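Prulus — modèles de faire-part et de papeterie de mariage
Fiche du jeu de données et mode d'emploi
Version de juillet 2020

Contenu

Prulus rassemble 269 modèles de faire-part, cartons d'invitation, menus, marque-places et cartes de remerciement, décrits de façon homogène. Chaque modèle est accompagné de ses cotes de découpe, de ses plis, du texte type et, quand il y en a un, de l'insert. Le jeu est destiné aux petits ateliers d'impression et aux graphistes qui veulent comparer des formats ou préparer un devis sans tout ressaisir.

Les modèles viennent de deux fonds. Le premier est le catalogue de l'atelier Panine, saisi à partir des fiches papier. Le second est celui de Tzanetos, fourni sous forme de tableur et converti avec l'outil Stutudex. Les deux fonds n'employaient pas les mêmes mots pour les plis ; la table de correspondance se trouve dans le fichier plis.csv.

Organisation des fichiers

modeles.csv : une ligne par modèle, avec identifiant, famille, format ouvert, format fermé, nombre de volets.
papiers.csv : grammage, teinte, finition, sens des fibres.
plis.csv : vocabulaire des plis et équivalences entre les deux fonds.
textes/ : les textes types, un fichier par modèle, en UTF-8.
decoupes/ : les tracés au format SVG, à l'échelle 1.
annexes/ : illustrations et notes de saisie.
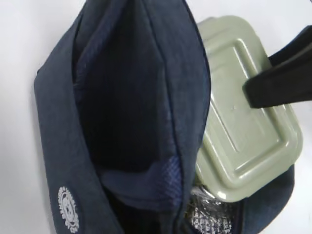
Sac en tissu bleu marine, vu du dessus.

Champs principaux

id_modele. Code de la famille suivi d'un numéro. Les familles sont FP (faire-part), IN (invitation), ME (menu), MP (marque-place) et RE (remerciement). Les numéros ne se suivent pas toujours : les doublons repérés entre les deux fonds ont été retirés et leur numéro n'a pas été réattribué.

format_ferme et format_ouvert. En millimètres, largeur puis hauteur, séparées par un x minuscule. Pour les cartes à volets, le format fermé est celui de la carte pliée, sans ruban ni ceinture.

pli. Une valeur prise dans plis.csv. Le pli fenêtre et le pli portefeuille sont distincts, alors que le fonds Panine les confondait. Les fiches concernées ont été relues à la main.

finition. Nacrée, mate, satinée, vergée ou brute. Le champ reste vide quand la fiche d'origine ne disait rien — il ne faut pas lire un vide comme « mate ».

insert. Oui ou non. Si oui, les cotes de l'insert figurent dans les deux colonnes suivantes, et le tracé porte le suffixe _ins.

attache. Ruban, cordon, ceinture de papier, cachet ou aucune. La longueur de ruban est donnée nœud compris.
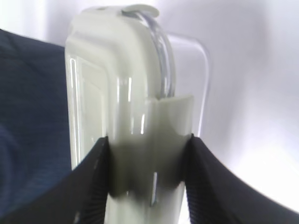
Les longueurs de ruban du fonds Tzanetos étaient notées en pouces et ont été converties puis arrondies au demi-centimètre supérieur. Celles du fonds Panine étaient déjà en centimètres et n'ont pas été touchées. La colonne source_cote indique dans quel cas on se trouve.

Textes types

Les textes sont en français, avec une variante en anglais pour 45 modèles. Les prénoms, lieux et dates y sont remplacés par des balises entre accolades : {prenom_1}, {prenom_2}, {lieu}, {date}, {heure}. Les formules religieuses et civiles sont séparées dans deux blocs, et l'un ou l'autre peut manquer. Les accents sur les capitales ont été rétablis partout. La ponctuation d'origine est conservée, y compris quand elle varie d'une carte à l'autre dans une même collection.

Les polices ne sont pas fournies. Le champ police donne seulement un genre (anglaise, didone, linéale, gothique) et un corps conseillé en points.

Tracés de découpe

Le dossier decoupes/ contient 344 fichiers SVG, inserts compris. Les traits de coupe sont en rouge, les rainages en bleu, les gaufrages en vert. L'ordre des calques est le même dans tous les fichiers : gaufrage, rainage, coupe. Certains modèles à motif dentelle dépassent ce qu'un petit plotter peut couper proprement ; ils portent la mention laser dans la colonne procede. Aucun tracé ne comporte de fond perdu, il faut l'ajouter selon la machine.
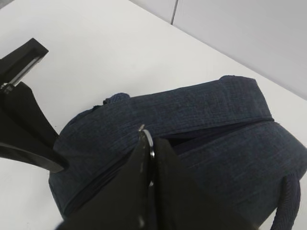

Le sac bleu marine couché sur un plateau blanc.

Limites connues

Les teintes de papier sont des noms commerciaux abrégés par les ateliers. « Ivoire » chez l'un et « crème » chez l'autre peuvent désigner des papiers très proches. Aucune mesure colorimétrique n'a été faite.

Les marque-places sont peu nombreux et presque tous au format chevalet.

Le poids de la carte terminée n'est pas renseigné. Pour estimer l'affranchissement, il faut partir du grammage et du format ouvert, ajouter l'insert et l'enveloppe, et peser une maquette en cas de doute.

Trois modèles ont un tracé incomplet (IN-031, IN-058, RE-012). Leur ligne dans modeles.csv est juste, mais le SVG ne contient que le volet extérieur.

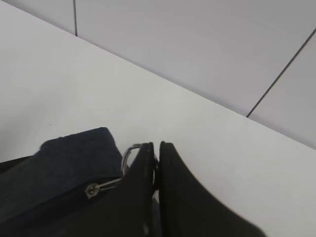 Utilisation

Les fichiers CSV utilisent le point-virgule comme séparateur et la virgule décimale. Dans un tableur réglé en anglais, préciser ces deux points à l'import, faute de quoi les grammages sont lus comme du texte. La jointure entre modeles.csv et papiers.csv se fait sur id_papier.

Pour ajouter un modèle, copier la dernière ligne de sa famille, prendre le numéro suivant et déposer le tracé dans decoupes/ sous le même identifiant. Le script verifier.py signale les identifiants en double et les tracés absents. Il ne contrôle pas les cotes.

Changements depuis la version de janvier

Ajout de la colonne source_cote.
Séparation du pli fenêtre et du pli portefeuille.
Correction des formats fermés de la famille ME, où largeur et hauteur étaient inversées.
Suppression du champ prix, que les deux ateliers ne tenaient plus à jour.

Droits et contact

Les descriptions et les tables peuvent être réutilisées avec mention de Prulus. Les tracés sont réservés à un usage d'atelier — la revente des fichiers SVG seuls n'est pas autorisée. Les erreurs de cotes sont à signaler à Kenneth Cabrera, en indiquant l'identifiant du modèle et la valeur mesurée sur la carte.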